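手持ちグリッパによる片付け動作データの収集と学習
プロジェクト実習 最終報告書

班員:池田 知代(Tomoyo Ikeda)、Zsolt Lengyel、Hugo Pruvost
指導:Killian Rolland
執筆分担:1〜3章 池田、4章 Lengyel、5章以降 池田・Pruvost

1. 目的

本プロジェクトでは、家庭内の小物をつかんで運び、決められた場所に置く動作をロボットアームに学習させることを目標とした。前年度の班は、アームを遠隔操作してデータを集めていた。前年度の報告書によると、操作に慣れるまでに時間がかかり、集めたデータは実験室の机の上のものだけだったため、机の高さや背景が変わると動作が崩れたとある。

そこで今年度は、人が手に持って使うグリッパにカメラを取り付け、アームなしで動作を記録する方法をとった。この方法なら実験室の外でも記録でき、台所や居間のような物の多い場所のデータも集められる。集めたデータで学習したモデルを、実験室のアームで動かして評価するところまでを範囲とした。

2. 装置

2.1 グリッパ本体
グリッパは、Dorian Royer さんが公開している設計をもとに作り直した。班内では「Joly」と呼んでおり、以下でもこの名前を使う。本体は黒い樹脂の部品をねじで組み立てたもので、握り込むと左右の爪が閉じる。爪の内側には青いパッドを貼った。

最初の試作では爪の軸にがたつきがあり、閉じたときに左右の先端がずれた。ねじ穴の径を小さくし、腕の部分の厚みを増やして2号機とした。2号機でもずれは残ったが、紙箱やコップをつかむ分には支障がなかったので、以後は2号機で記録した。

パッドの材質は三種類試した。硬いものは紙箱の表面で滑り、柔らかすぎるものは数日で端からはがれた。結局、中くらいの硬さのものを両面テープで貼り、端だけ接着剤で留めた。

2.2 カメラと記録
カメラは爪の後ろ側に固定し、爪先と周囲が同時に写る向きにした。画角が広いので、つかむ対象のほかに部屋の奥まで写る。映像からグリッパの位置と向きを推定するときには、壁や棚など動かない部分の模様が手がかりになるため、広く写るほうが都合がよかった。

爪の開き幅は、爪の根元に付けたセンサで測った。映像とセンサの時刻を合わせるために、記録の最初に爪を三回素早く開閉する決まりにした。これを忘れた記録はあとで合わせるのに手間がかかり、途中からは開閉がない記録を自動で除くようにした。

3. データ収集

3.1 課題の設定
課題は次の三つとした。

課題A 紙箱をつかみ、持ち上げて別の場所に立てて置く
課題B コップをつかみ、倒さずに移動する
課題C 布を端からつかみ、台の上から取り除く

対象には、家にある普通の品物を使った。同じ品物ばかりにならないように、場所を変えるたびに品物も入れ替えた。紙箱は、薬や食品の空き箱、中身の入った箱の両方を使った。

3.2 記録の手順
一人がグリッパを持ち、もう一人が品物を置き直す。置き直す役は、動作の開始前に手を引くことを原則とした。ただし課題Bでは、片手にグリッパ、もう片方の手で別の品物を扱う記録も加えた。実際の片付けでは両手を使うことが多く、画面に手が入った場合にもモデルが対象を見失わないようにするためである。

収集の途中で、素手が写る記録と手袋をした手が写る記録が混ざっていることに気付いた。モデルへの影響が分からなかったので、両方を残し、記録表に手袋の有無を書く欄を追加した。

3.3 記録数
集めた記録は全部で2,604件である。このうち、時刻合わせに失敗したもの、位置推定が途中で途切れたもの、つかむ前に品物が倒れたものを除き、2,221件を有効とした。除外した383件のうち、いちばん多かったのは位置推定の途切れである。白い壁や冷蔵庫の扉に近づきすぎて画面の大半が無地になると、推定が続かなくなる。

有効な記録のうち1,789件を学習に使い、残りの432件は確認用とした。確認用には、学習に使っていない場所の記録だけを選んだ。同じ部屋の記録を両方に入れると、背景を覚えただけで成績がよく見えるおそれがあると Rolland 先生から指摘を受けたためである。

4. 学習

モデルの入力は、カメラ画像と爪の開き幅の直近の値である。出力は、そこから先の短い時間のグリッパの動きと開き幅とした。画像は縮小して使った。縮小しない画像でも試したが、学習の時間が長くなるわりに確認用データでの誤差は変わらなかった。

計算には学科の共用サーバ「Skiltoldale」を使用した。6月は他の班の利用が重なり、夜間にしか枠が取れなかったので、設定を変えて比較できた回数は予定の半分にとどまった。比較した設定は、画像の色を変える処理の有無、履歴の長さ、出力する動きの長さである。

色を変える処理を入れると、夕方に撮った記録での誤差が小さくなった。履歴は長くすれば良くなると予想していたが、長くすると動き出しが遅れた。アームが止まっている状態の履歴が続くと、そのまま止まり続ける動きを出力しやすいようである。最終的には短い履歴を採用した。

位置推定には「Bovano」という班の自作スクリプトで前処理をした。画像のぶれが大きい区間を見つけて印を付けるだけのもので、補正はしない。速く動かした手や品物は大きくぶれて写るが、グリッパの爪はカメラに対して動きが小さいのでぶれにくい。このため、画面全体ではなく背景の領域だけでぶれの量を計算するように直した。

5. 家庭環境での記録について

収集の後半は台所と、それに続く部屋を中心に行った。実験室の机と違い、台の高さがまちまちで、布を掛けた台や椅子の近くで作業することも多い。布の上に紙箱を立てると少しの力で傾くため、課題Aの失敗はこの条件に集中した。 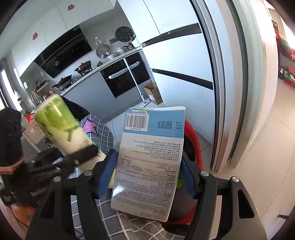
紙箱をつかむときは、側面の幅が爪の開きに収まる向きを選ぶ。縦長の箱では、上のほうをつかむと持ち上げたあとに下が振れ、下のほうをつかむと置くときに爪が台に当たる。練習では高さの真ん中あたりをつかむように申し合わせたが、記録を見直すと人によって差があった。Pruvost は低め、池田は高めにつかむ癖があり、この差は学習後の動作にもそのまま出た。

箱のつぶれも問題になった。同じ箱を繰り返し使うと角や下の縁が曲がり、まっすぐ立たなくなる。新しい箱に替えるか、つぶれた箱も含めるかで意見が分かれたが、実際の家にはつぶれた箱もあるという理由で含めることにした。立たなくなった箱だけは使用をやめた。

細かい文字が並んだ面をこちらに向けた場合と、無地に近い面を向けた場合とで、つかむ位置に違いが出るかも調べた。確認用データの範囲では、はっきりした差は見られなかった。

6. アームでの評価

学習したモデルを実験室のアームに載せ、各課題20回ずつ動かした。手先には Joly と同じ爪とパッドを付けた。

課題A 成功14回
課題B 成功11回
課題C 成功6回

課題Aの失敗6回のうち4回は、箱を置いたあとに爪を開くのが早く、箱が倒れたものである。残りの2回は、つかむ位置が高すぎて途中で滑った。課題Bでは、コップの手前で爪が止まり、そのまま動かなくなる失敗が多かった。取っ手のない背の高いコップでは成功が多く、低いものでは爪がふちに当たった。

課題Cは成績が悪かった。布の端を探す動作はするものの、爪が布の表面をなでるだけで閉じてしまう。人が記録するときは、手に伝わる感触で布に触れたことが分かるが、モデルへの入力にはその情報がない。

7. 反省と今後の予定

記録の数を増やすことを優先し、内容の確認が後回しになった。最初の1,000件を集めた時点で一度学習とアームでの試験をしておけば、課題Cの問題には早く気付けたと思う。記録表の書き方も途中で二回変えたため、古い記録に書き足す作業が必要になった。

次の班には、爪の力を測るセンサの追加と、布の課題のやり直しを引き継ぐ。2号機の部品データ、記録表、Bovano のスクリプトは共有フォルダ「Floltville」に入れてある。部品データのうち右の腕は、長穴の位置を直した新しい版を使うこと。予備のパッドは工具棚の二段目にある。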